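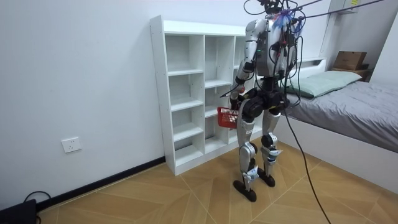 Minutes of the Overseas Placements Meeting
Oct 1, 2019

Present: Glenys Pearce (chair), Hinata Ishida, Kirsty Marsden, Jade Bellamy (minutes)
Apologies: Noémi Kocsis

1. Minutes of the July meeting
Approved with one correction. Item 4 should read "host families," not "host schools."

2. Vumirari clinic placements
Kirsty reported that 9 people have been accepted for the maternal health project. Two still need proof of hepatitis B vaccination. The clinic can take up to 20 at a time but wants new arrivals spaced two weeks apart. Agreed.
Action: Kirsty to send the arrival schedule to the clinic.

3. Malaria nets
Monari has delivered 1282 nets to the district store. Hinata asked who will sign them out to the villages. The district nurse has offered to do it until a coordinator is in post.
Action: Hinata to confirm this in writing.

4. Pre-departure training
The Tunstall session had 22 people signed up and the room was too small. Glenys will ask for the larger one next time. Jade wants the first aid section moved to the morning. Agreed.

5. Insurance
The Soneo quote has not arrived. Carried over.

6. Other business
Noémi asked by email whether placement fees can be paid in installments. Kirsty to draft a short policy for the next meeting.

Meeting closed at 8:40 pm.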